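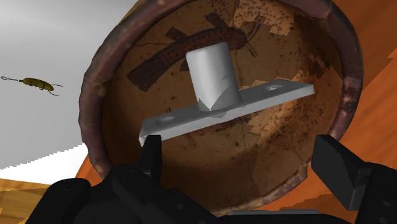
Arm cell check before first powered run
Pamness shared workshop, bench 3
Checked by: Bleddyn Mostyn
Second pair of eyes: Imani Nguyen-Tran
Month: October

1. Base clamped to bench, no rocking
Pass. One clamp pad is worn. Lacey Yeoman has a spare set at home.

2. Emergency stop within reach of the operator
Pass. Moved to the front left corner. Pressed 5 times with the motors live, cut out each time.

3. Cables clear of the elbow joint
Fail, then pass. The wrist cable rubbed on the housing at full bend. Re-tied with more slack.

4. Gripper fingers tight, no play at the pads
Pass. Fixings nipped up by hand.

5. Bracket pick tried in the simulator first
Pass with comment. The part is the flat grey plate with two round holes and the post in the middle. The bowl with the painted fish is in the sim as clutter, and the lure as well. Xiomara wants both kept in for the next round.

6. Speed limit set
Pass. 20 per cent for all first runs. Do not raise it without a second person present.

7. Finger closing force
Not done. Crenshaw gauge is out on loan. Leave at the lowest setting until it comes back.

8. Bench cleared and floor line taped
Pass. Tape is lifting near the door – redo before open evening.

9. Guard screen fitted
Fail. Bottom hinge is missing a screw. Tavion Castellanos to sort.

Result: no powered run until 7 and 9 are closed. Simulator work can carry on as normal.

Recheck: Bleddyn, 9 in the morning, once the screen is back on. Sheet to go in the folder by the kettle.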